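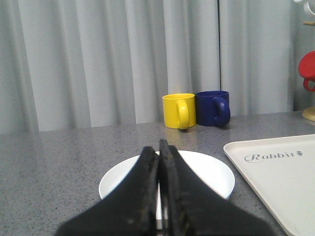
The $398 water filter and the woman who won't buy one

Impi Laitinen has been told her tap water is slowly ruining her. The salesman from Fornitz told her so at her own kitchen counter in Jamton, with a strip of paper that changed color when he dipped it.

"It went purple. I asked him what purple meant and he said it wasn't good," she says. "I asked what color my neighbor's went. Purple too. So I asked if he'd ever had one that didn't."

He hadn't, as far as she could get out of him.

Laitinen taught high school chemistry for 18 years and isn't easy to scare with a paper strip. Those strips test for hardness, she says, meaning calcium and magnesium. "It leaves a crust in your kettle. I descale mine with vinegar and get on with my life."

The unit he was selling costs $398, plus a new cartridge every 10 weeks. I put it to her that plenty of people swear their coffee tastes better with one.

"It might. Chlorine has a taste. Leave a jug in the fridge overnight and see if you still want the filter." She has less patience for the brochure, which promises "living water." "What would dead water be? I'd like to see the test for that."

Pentti Juntunen, two streets over, bought the larger model for $700 and says he'd do it again. His skin feels softer, he told me, and he sleeps better. When I pass this along, Laitinen shrugs.

"Pentti also quit drinking coffee at night in February. Ask him about that."

I did. He says it was the filter.

She does think some homes need one. Old lead pipes are a real worry, and so are private wells. "Then you pay a lab, you get numbers on a page, and you buy the thing that takes out what you found. You don't start with the guy who has it in his trunk."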